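Wooden peg rack for plastic plates, yes or no? 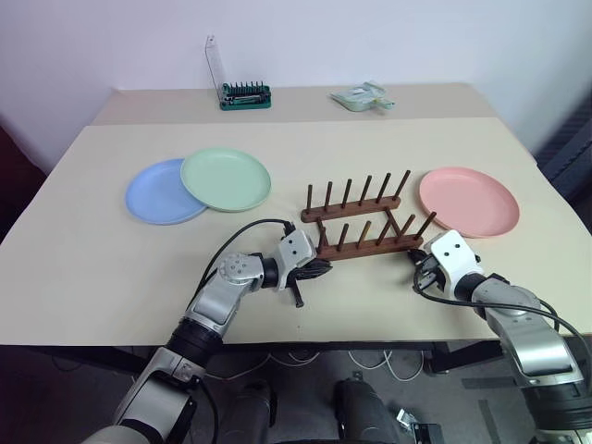 Re: Wooden peg rack for plastic plates, yes or no?

nandi_m
Thursday, November 20, 2025
So I finally gave in and got a dark brown wooden one, two bars with the upright pegs. I've got blue, green and pink plates to go in it and I'm keeping beige paper under everything for now (I love my cream table too much!). Does the wood hold up, or should I have gone with wire?

Sivine60
Love the color! Mine is a Jorel and I've had it over two years, rinsed every night, no trouble at all. I oil it in February and that's it.

thongdee
Gotta disagree. Wood and drips don't mix. Mine went black at the bottom of the pegs and I tossed it. Wire, 50 bucks, done.

Sivine60
Did you ever dry it off though??

thongdee
It's a drying rack. I shouldn't have to dry it.

MiyukiH
Ha, fair. My worry is the plates, light plastic with a rim tends to lean over in mine and then they stick together. I skip every other peg and that fixed it.

nandi_m
Oh good tip, I'll try that. Would you set it straight along the wall or at an angle? I've got it diagonal and kind of like it.

MiyukiH
Diagonal is fine if you have the room. I reach in from the front so I keep mine straight.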